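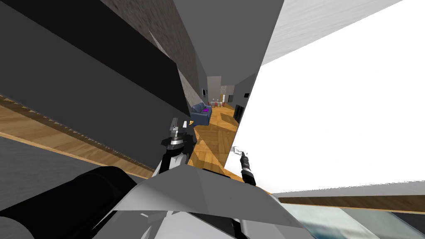
Amirul Sembiring wrote in to say that learning a cover by ear is a waste of an evening when the chords are a click away, and that any band doing it the slow way is showing off. He plays rhythm guitar, so he has a stake in this. I still think he's wrong, and the rest of this page is how I'd go about it.

How to work up a cover song with a small band

The chord sites first. I have used them for years and I don't trust them. The three most popular charts for any song tend to be copies of one another, mistakes included, and a rating of five stars from 3,000 people tells you that 3,000 people were happy to strum along in their bedrooms. It tells you nothing about what the bass is doing under the second verse.

1. Pick a song you can stand. You will hear it a lot. My band, Grimshaw, once spent most of June on a ballad that only the drummer liked, and we played it in public exactly once.

2. Listen to the bass before anything else. Turn the treble down, sing the lowest note you hear, find it on your instrument, write it down. Do the whole song this way. If the bass plays an E while the chart says C, the chart may still be right about the chord, but whoever plays keys needs to know.

3. Now add the chords. Major or minor, then anything fancier. When you hear a seventh, check it twice. People who have just learned what a seventh is hear them everywhere.

4. Find the singer's key. Don't ask the singer what key they like. Have them sing the highest line of the chorus with no accompaniment, three times through, and go by the third. The first time through will be too high. Then have them try the lowest line of the verse in that same key, or you'll get a big chorus and a verse that can't be heard past the first table.

5. Decide on one change. Tempo, feel, or who plays the main riff. I'd stop at one. The advice to "make it your own" gets repeated in every magazine, and what it produces is mostly slow, sad versions of fast songs. Sometimes that works. Doğukan Yaman says slow covers always go over better live, and I'd like to see him try it in a bar at midnight.

6. Write the form on a single sheet. Intro, verse, chorus, with bar counts. Big letters. Leave the lyrics off, the singer should know them.

7. Play it through 5 times without stopping. Mistakes stay in. Bands that stop at every wrong note get very good at the first 15 bars and fall apart somewhere near the bridge.

8. Record the last run on a phone and listen the next day, never the same night. Everything sounds fine the same night.

About slow-down apps: they're useful for a fast lick and bad for nearly everything else. At half speed you lose the groove, and the groove was what you were trying to copy. I use one for solos and close it again.

On endings — a fade-out on the record is not an ending you can play. Pick a chord, agree on who cues it, and practice the last four bars by themselves. We use the drummer's nod. Loken, who we share a rehearsal room with, count theirs out loud, and it sounds like it.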